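3.2 Placement and tying of interrupted stitches

Each closure was treated as a series of separate stitches, and each stitch was divided into four steps for scoring: needle entry, needle exit, thread pull-through, and knot. A step began when the previous one ended, so that no part of the closure was left unscored. Time spent changing thread was recorded separately and was left out of the step totals. The same step definitions were used at the Nadley and Gunitz sites, and both sites worked from the same printed scoring sheet.

The incision was 40 mm long in all closures. Entry and exit points were not marked in advance. Earlier work at the Gunitz site had used inked dots on both sides of the wound, and scorers there noted that participants tended to aim for the dot even when the tissue had shifted and the dot was no longer in a good place. Leaving the dots out made spacing harder to compare from one closure to the next, but it allowed spacing itself to be scored as a choice made by the participant.

The step that needed the most careful wording was the knot. A knot was scored as complete when the final throw had been drawn down and both tails had been cut. Its position was then judged against the wound edge, and its tails were judged for length. Figure 4 shows a curved needle held in the jaws of the instrument at the incision, with a completed knot to its left. The tails of that knot have been cut short and spread outward, and the knot sits just above the edge of the wound. The loose thread is blue-green, as is the thread of the knot.

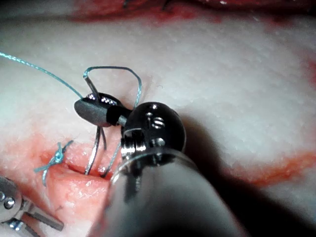
Tail length was placed in one of three groups: short, acceptable, or long. Tails in the long group were counted against the closure only if they lay across the path of the next stitch. Two scorers in the Nadley group asked for a fourth category covering tails of unequal length. The request was considered during the September review and was not adopted, as unequal tails were already recorded in the comments field.

Knot position was scored as left of the wound, right of the wound, or over it. Participants were told before the first session that knots should lie to one side where possible, and that the same side should be used for the whole closure. A closure with knots on both sides lost one point regardless of how many knots had been placed on the second side. The Vallach Closure Scale, from which the remaining items were taken, does not include an item for side. The item was added by the present authors and is reported on its own in Table 5.

Handling of the needle between stitches was also scored. Regrasping was recorded each time the needle was let go and taken up again within a single step. It carried no penalty, but frequent regrasping was expected to lengthen the entry and exit steps, and the two measures were therefore examined together. Bending of the needle was checked by hand at the end of each closure. Needles found to be bent were set aside and replaced before the next closure began.

A total of 80 closures were scored under these rules. Of these, 22 were scored a second time by a reader at the Cárdenas site who had taken no part in the sessions and had not seen the first set of scores. Where the two readings differed on whether a knot was complete, the stitch was reviewed again by both readers and a single score was entered. Differences on tail length were left as they stood, and the first reading was used in the analysis. The scoring sheet and the wording of all items, in the version dated 31 January 2018, are given in Appendix B.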